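Covus Home Goods Support
Ticket: Sheets and Bedding > Color and Dye
Subject: Peach fitted sheet supposedly "bled" onto a raglan shirt
Status: Closed
Opened by: Hoi-yan Huang
Assigned to: Chak-lun Chang

Hoi-yan Huang, Sunday, 9:12 am

I bought the Cesedia fitted sheet in peach, queen size, from your Estmont store. The tag says colorfast. I washed it with a raglan shirt (cream body, dark red sleeves) and now the cream looks beige to me, and warmer than it did when I bought it. My sister says it always looked like that. I don't think it did.

Before anyone sends me the page about washing new linens separately, I have read it. It says "recommended for the first wash." This was the third wash. I would like to know if this is a known problem and what you plan to do about the shirt.

Covus Support (auto reply), 9:12 am

Thank you for contacting Covus. We aim to answer within 24 hours. Many color questions can be solved by washing new linens separately for the first wash.

Hoi-yan Huang, 9:15 am

See above.

Chak-lun Chang, 2:40 pm

Hello Hoi-yan, sorry about the auto reply. I can't turn it off from my end.

A few things I need before I can say anything useful:

Water temperature and cycle.
What else was in the load.
Detergent, and anything added to it.
Whether the shirt went through the dryer afterward.
A photo of the shirt laid out flat, in daylight if you can, with the sheet in the same shot.

I'll be straight with you, I'm not convinced it's the sheet. Peach is a pale dye. When a cream shirt with red sleeves picks up color, I look at the sleeves first.

Hoi-yan Huang, 4:05 pm

I figured you'd say that. Warm, normal cycle. Sheet, shirt, 2 pillowcases from the same set. Tseng liquid detergent, the unscented one, nothing else. Line dried, no dryer. The sheet is back on the bed so I put the shirt on top of it.

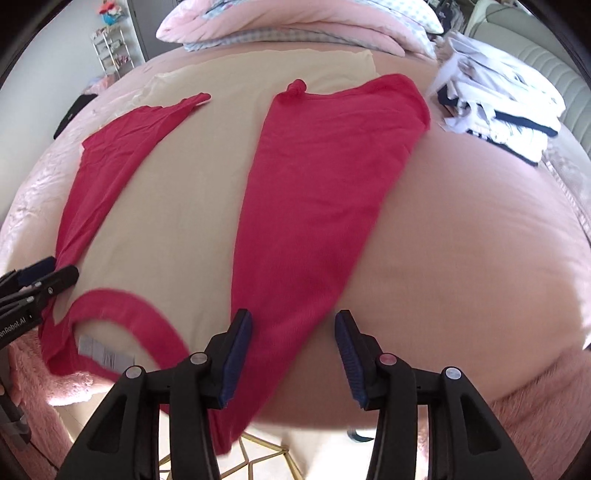
Attachment 1: raglan shirt laid out on the peach sheet

The cream part should be lighter than that. Please don't tell me it's the light in the room. I moved the shirt to the kitchen and it looked the same to me there.

Chak-lun Chang, 4:31 pm

Thanks, that helps some. The body of the shirt reads as an even cream-beige to me. Dye transfer in the wash usually shows up uneven: blotches where wet fabric sat against wet fabric, or a line next to a seam. I don't see a patch like that, though I wouldn't rule anything out from one photo, and a beige shirt sitting on a peach sheet is going to look warmer than it would on white. I should have asked for a white background. My mistake.

I also tried to read the care label inside the collar and the print is too blurry. Could you type out what it says?

Two tests, if you have the patience:

1. White cloth test, sheet. Wet a plain white cloth with warm water, press it on a corner of the sheet and leave it there for ten minutes. Look for color on the cloth.
2. Same thing on one red sleeve. Use a fresh cloth.

Please do both. If you only do the sheet, we'll be back here tomorrow.

Hoi-yan Huang, 6:18 pm

The label says cold wash, dark colors separately. Yes, I know. I hadn't read it.

Sheet test: nothing on the cloth. I did it again on the other end because I didn't trust the first one. Still nothing.

Sleeve test: faint pink. Very faint. I had to hold it up next to a dry piece of the same cloth before I'd agree it was there.

I still think a 400 thread count sheet sold as colorfast should be checked by somebody other than the customer with a rag.

Chak-lun Chang, 6:50 pm

Fair point, and I've passed it on. I can't promise anyone will read it.

With a clean result from both ends of the sheet, I can't approve a claim for the shirt. The sleeve is letting go of a little dye in warm water, so that's my best guess for the change, if there was one. I'd rewash the shirt by itself in cold water and compare the body with the inside of a hem or seam, where the fabric is more protected. Keep it out of the dryer until you're happy with the color.

If the sheet ever does leave color on a white cloth, reply to this ticket and it will reopen.

Hoi-yan Huang, 8:22 pm

Washed cold, on its own. The inside of the hem is the same shade as the front. My sister is being unbearable about it. You can close this, but I'm keeping the receipt.

Status changed to Closed by Chak-lun Chang, 8:30 pm
Resolution code: No product fault found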